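Good practice for fridge and kitchen tasks with handheld grippers?
Forum: Data Collection and Teleop > Rules and Checklists

jadwood_kitchen
Hello everybody, and sorry in advance for the long post. I've been asked to write the house rules for our handheld gripper sessions, the ones where a person wears the harness and does ordinary kitchen chores, and I would love to borrow from people who have been at this longer than we have. We did 167 takes in August and I threw out 19 of them, nearly all for things a decent rule sheet would have caught. My draft so far: straps snug across the fingers before every take, markers wiped and facing out, door opened all the way before anyone reaches for a plate, cables off the walking path. What am I missing?

Grorkell
Welcome! That's a good start, and I wish we'd had half of it when we began. I would add a rule on pace. People get comfortable after lunch and start whipping plates around, and then the tracking drops out and you have a lovely take you can't use. We ask for a slow reach and a full stop before the fingers close.

ogbonna_bench
I have to disagree a little with the full stop, with all respect to Grorkell. We tried it and every take came out looking like someone playing statues. Real people don't pause in front of the fridge (well, I do, but I'm deciding what to eat). Our sheet says "steady, no jerks" and leaves it there.

Grorkell
Fair enough! Maybe it depends on the markers. Ours are small and they don't forgive much. I'd still keep the stop for new people on their first day and let them drop it later.

stutico2
Can I put in a word for the floor? Our sheet has 2 pages and one whole page is the floor. Power strips against the wall, and anyone waiting their turn stays seated and out of the reach area. Also please settle what you do about real food. We allow it, but it gets tossed at the end of the session, no snacking, no exceptions.

jadwood_kitchen
Oh, this is so helpful, thank you all. I'm taking the floor page and the food rule as they are, and I'll go with "steady" for regulars and the full stop for first-timers. Plates are still the part I go back and forth on, whether to grip at the rim or get a finger underneath, so if anybody has a rule they're happy with, please send it along and I'll add it to the next draft.
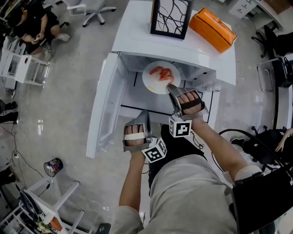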